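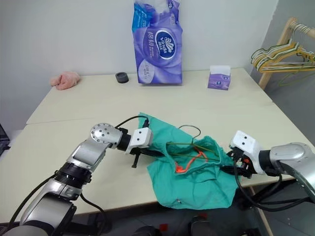

Hanger in, both grippers on the green garment.

Filed under: Robots, Gear I'm Trying, Laundry (sort of)

So I've been living with the Womix two-arm kit for a couple of weeks now, and a bunch of you have been emailing to ask if it's worth the money, so let me get into it. Long post, get a coffee.

Quick background for anyone new. Womix sells a pair of tabletop arms with grippers, all the cables, and a year of their software, which is called Retano. You teach it a job by moving the arms through it yourself over and over, it trains on what you did, and then you let it have a go. My kit came to $3874 with shipping. There's a cheaper one-arm version for $1862, and I'll come back to that one, because I think it's the wrong buy for most of you.

My test job was putting clothes on hangers. I picked it because I hate doing it (who doesn't?) and because cloth is miserable for robots. A block is the same block every time you pick it up. A shirt is a different shape every single time you drop it on the table, and then you've got to find the opening, spread it wide enough, and get a hanger in there with its big stupid hook sticking up. Two arms make sense here. One gripper takes one side of the opening, the other takes the other side, and you've got yourself a pocket to work in.

Setup was better than I expected! The box is heavy, so get somebody to help you with the stairs. The arms bolt together with one size of hex key, which is included, and the brackets only go on one way. I had both of them moving in an afternoon. What ate up my evening was the cabling. The leads run along the outside of the arms in these big loose curves, and the first day I kept snagging one whenever the wrist turned all the way over. Womix support told me to leave more slack at the elbow, and that fixed it. I'd still like a clip or two in the box at this price.

Retano itself is a mixed bag. Recording is great: press the pedal, do the thing, press the pedal again, done. Naming and sorting your recordings is clunky, and there's no undo when you delete one (ask me how I know). Training happens on their servers, and it took overnight every time I tried it. You do get an email when it's ready, so at least I wasn't sitting there refreshing the page like a maniac.

I ended up recording 1358 tries in all, which sounds insane, and it kind of was. I had the radio on. The good news is you can stop way before that on easy stuff. A plain T-shirt was decent pretty early. Stretchy, gathered openings are where it struggles, the kind with elastic that bunches up the second you let go of it. The grippers have long thin fingers, and they pinch well enough, but they'll sometimes grab two layers when you only wanted one. Then the hanger goes nowhere and you get to watch a very expensive machine politely shove at a piece of cloth.

My friend Gwilym Pugh came over one night with the Quezada fingertips from his own setup, which are softer and a little grippier, and we swapped them on to compare. I liked them better for thin fabric. They're sold separately and they wear down, so I've gone back to the stock ones for now, but if you're only doing clothes I'd budget for a set.

A few people asked how it stacks up against the Flelon. I only had a Flelon for one weekend, on loan, so take this with some salt. It's quieter and the software is prettier. It also doesn't reach as far across a table, and for laundry I want the reach.

About that one-arm kit. If you want to sort small parts or push stuff around, go for it. For anything floppy, save up for the pair. I tried doing the hanger job with one arm switched off just to see, and gave up before lunch.

Would I buy it again? Yeah, I think so, if I had a job in mind and the patience for all that recording. If you want something that'll do your laundry next week, please don't buy this. Womix gives you 30 days to send it back, and you pay the return shipping.

Next I want to try it on pants with the clip hangers. If any of you have gotten clips to work with these grippers, leave me a comment, I'd love to know how you did it.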